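Abril, 7:40

Empiezo la entrada de hoy por el inventario, porque si lo dejo para la noche no lo hago. Quedan por revisar las telas de la segunda caja: paños de cocina, trapos de limpieza, dos fundas sin pareja y lo que Clotilde llama «retales útiles», categoría que no aparece en mi hoja y que tendré que abrir. La primera caja quedó cerrada ayer con 36 piezas, todas lavadas, dobladas en tercios y anotadas con su gramaje cuando conservaban la etiqueta.

Repito el procedimiento para no tener que reconstruirlo dentro de un mes. Lavado a temperatura baja, sin suavizante. Secado en tendedero, con la prenda colgada por el lado corto. Estirado en mesa, tirando de dos esquinas opuestas, primero una diagonal y luego la otra. Doblado longitudinal, doblado transversal, presión con la palma durante unos segundos. Sin plancha, salvo lino.

El estirado en diagonal es el paso que más discuto con Capucine Barbier. Ella sostiene que deforma el tejido plano y que conviene tirar siempre en el sentido de la urdimbre. Tiene razón en parte: en un algodón fino, la diagonal cede más que el hilo recto y, si uno se pasa de fuerza, el rectángulo deja de serlo. En los paños gruesos la deformación se recupera al doblar. Lo medí en invierno con un paño de cocina de los de Gallardo y la diferencia entre diagonales desapareció después del primer doblado. Una sola muestra, lo admito, y Capucine me lo recordó por escrito.

9:15

Detergente Kotwood: quedan 300 ml. Lo apunto en la lista de la compra. El jabón en pastilla de Desutent sirve para las manchas de grasa pero deja una película blanquecina en los colores oscuros, así que lo reservo para los trapos claros.

Paso a la mesa color crema. La superficie es lisa y ya tiene algo de desgaste, cosa que no molesta para este trabajo – una mesa más rugosa engancha el hilo suelto de los bordes. Limpiada antes de empezar con un trapo apenas húmedo y secada con otro.

Orden de paso: primero el verde azulado, después el rojo. El gris claro va aparte.
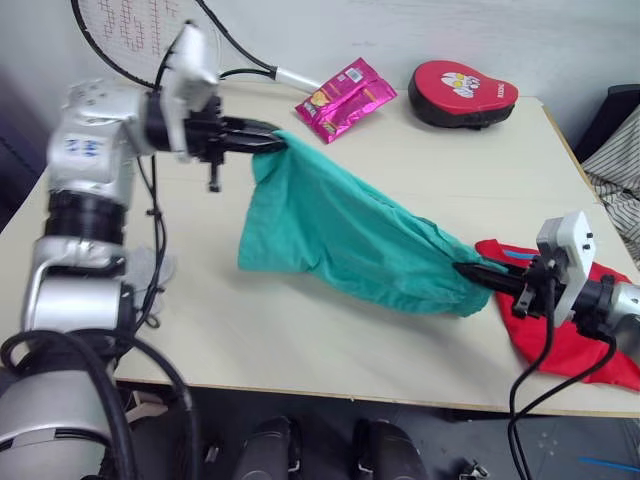 Tela verde azulada en diagonal sobre la mesa; a la derecha, la roja con su franja corta azul claro.

La tela verde me interesa por cómo reparte las arrugas. Sujeta por los dos extremos, se estrecha en las puntas y se abre en la parte central, donde se acumula casi todo el volumen. Es lo esperable: la tensión se concentra en la línea que une los dos puntos de agarre y el resto del paño queda sin carga, de modo que forma pliegues a lo largo. Para alisar de verdad hace falta soltar, girar y repetir con las otras dos esquinas. Con una sola diagonal se consigue orientar la tela y poco más.

Anoto también que el fruncido junto a un extremo suele indicar que se ha cogido más tejido del necesario. Cuanto menos material se pellizca en la esquina, más limpia sale la línea. Capucine usa la regla de un dedo: lo que cabe bajo la yema. Yo no tengo una regla mejor.

De la roja, dos observaciones. Primera, colgaba en parte por el lado derecho de la mesa, y el peso de lo que cuelga arrastra lo demás si se la deja así mucho rato. Segunda, la franja azul claro sirve de referencia para orientarla: decido que quede siempre arriba al doblar, y así lo escribo en la hoja, columna «orientación».

12:30

Llamada de Clotilde Langlois. Quiere saber si los retales entran en el mismo cajón que los paños. Le digo que no. El cajón del mueble Bavstead tiene un fondo útil de 36 cm y una altura que admite un doblado en tercios, pero los retales no tienen medida fija y descuadran las pilas. Propone una bolsa de tela. Acepto, con la condición de que lleve etiqueta y la etiqueta lleve mes.

Me pregunta también por el total. Con las dos cajas, la hoja suma 119 piezas. Ella recordaba 100 justas. La diferencia se explica por las bayetas, que el año pasado no se contaban y ahora sí. Queda anotado en observaciones para que no vuelva a salir el tema.

18:50

Reviso la pila de la mañana. El doblado aguanta, salvo en dos paños de rizo, demasiado gruesos para tres pliegues; los paso a doblado en mitades y los pongo debajo.

Pendiente para mañana:
– Comprar detergente.
– Coser el dobladillo de la funda azul (hilo de algodón, puntada recta).
– Cerrar la columna «orientación» de la segunda caja.
– Contestar a Capucine sobre la urdimbre, con una segunda muestra si da tiempo.

3 comentarios
Compartir 12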